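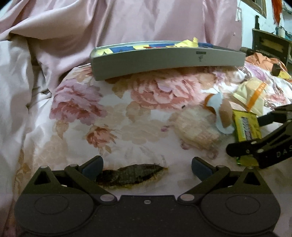
Urkik Hand-Held Gripper Pair
Product page: specifications, ordering and budget planning

The Urkik pair is a set of two hand-operated parallel-linkage grippers for recording manipulation tasks in homes and small workplaces. Typical work includes sorting wrappers and packets on soft surfaces such as bedding, where thin film and crimped edges are hard to pick up with rigid jaws.

What is supplied
Two grippers, left and right
Four finger pads, fitted
One spare pad set
Hex key and pivot grease
Transit case

Specifications
Jaw opening: 81 mm
Calibration interval: 30 operating hours
Actuation: manual trigger
Linkage: pinned, serviceable without removing the body plate

Price
Pair, complete: $999
Spare pad set: $11
Prices exclude freight and sales tax. Quotes are valid through the end of April.

Planning a purchase
Pads are the main running cost. Budget one set per gripper for every calibration interval if the work involves printed film or foil, and half that for cloth and paper. Pivots are inspected at calibration and replaced only when side play can be felt at the fingertip.

Two operators cannot share a pair during a shift without resetting the trigger travel. Sites running two stations should order two pairs and hold one spare gripper between them. The spare may be left or right; the body is common and the trigger is moved across with the hex key supplied.

The recording unit, mounts and storage media are not included. Buyers using the Salehi logger should order cable kit B. All other loggers use kit A.

Lead time and service
Stock units ship from Vevavora. Calibration returns go to the Idolmont workshop, with the case and the original pads. Include the pad log sheet. Returns without it are held until one is received.

Contacts
Quotes and volume orders: Giorgia Carbone
Calibration and repairs: Niloufar Mousavi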